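### 4.3 Setting up the packing bench

Do this section after the bench frame is level and the Hultberg scale has been calibrated (section 4.2). You need a clear tabletop, a roll of kraft paper, low-tack tape and a trimming knife.

1. Wipe the tabletop with a damp cloth and let it dry. Do not use solvent cleaners on the white surface – they leave it dull and tape stops holding.
2. Hang the paper roll on the Yeon dispenser so that the paper feeds from underneath. The cutter bar should face you.
3. Pull out one sheet and tear it against the bar. If the edge comes off ragged, turn the bar over and use the other side.
4. Lay the sheet flat on the table. Leave a margin of bare table at the front so you can lift the paper when it needs changing.
5. Tape the back corners first, then smooth the sheet toward you and tape the front.

**Note:** The standard roll is part no. 621. The heavier grade, part no. 3695, fits the same dispenser but needs the spring tension set to 9.

**Caution:** Never cut on the cover sheet. The knife goes through the paper and marks the table underneath.

#### Changing the cover sheet

Change the sheet when it is torn, creased or marked with ink. Wet paper must come off at once, as the color can transfer to cartons.

1. Clear all parcels and tools from the table.
2. Peel the tape back slowly from the front.
3. Roll the old sheet away from you so that loose dust and staples stay inside it.
4. Check the table for tape residue before laying the new sheet.

Clean sheets can go in the paper recycling once the tape is off. Sheets with label backing stuck to them cannot. 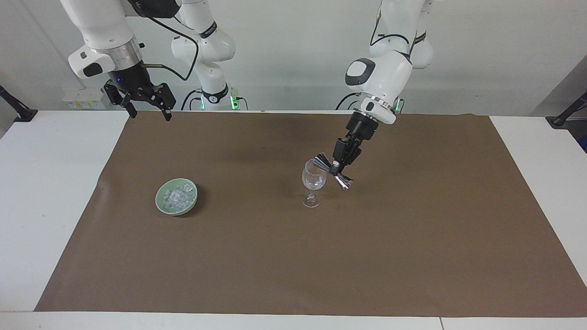 *Figure 4-6. Brown paper cover sheet laid on a white table.*

#### Label printer

Place the Javico printer on the side shelf, never on the paper. Load the labels with the printed side up and close the lid until it clicks on both sides. Run a test label from the Firau menu under **Tools > Print test**.

The print head counter is on the same menu. Clean the head at 3000 labels, then reset the counter – it does not reset by itself. If the text is still faint after cleaning, see section 7.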